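Call for Peer Reviewers and Column Writers, Prestness Library Review

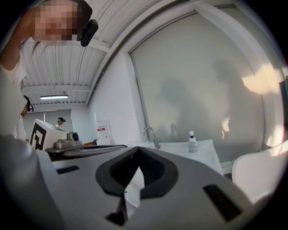 What we are looking for

Prestness Library Review is an open access journal for people who work in art, museum and special libraries. We publish in April and October and are filling six reviewer spots and two column writer spots for the coming year.

Reviewers read up to three manuscripts a year. Each review is due 31 days after you accept it. Reviews are double-blind and are submitted through Shemweta, our manuscript system. You will get a login and a short guide when you start.

Column writers produce one piece per issue, 900 to 1,200 words. Open columns are Cataloging Notes and Small Collections. You keep the copyright to your work. You will see a copyedited draft and a final proof, and we will email you the publication date before the issue goes live.

Who can apply

Library staff at any level, archivists, and graduate students who have finished at least one year of a library program. You do not need to have published before. We would especially like to hear from people who work with artists' books, zines or slide collections.

Pay

Reviewers are unpaid. Column writers receive $151 per column, paid by the Wilmont office within 33 days of publication.

How to apply

Send a resume and a cover note of one page or less using the contact form on the journal site. Column applicants should add one writing sample. Blog posts and newsletter pieces are fine.

Applications close October 11, 2022. All applicants will get a reply.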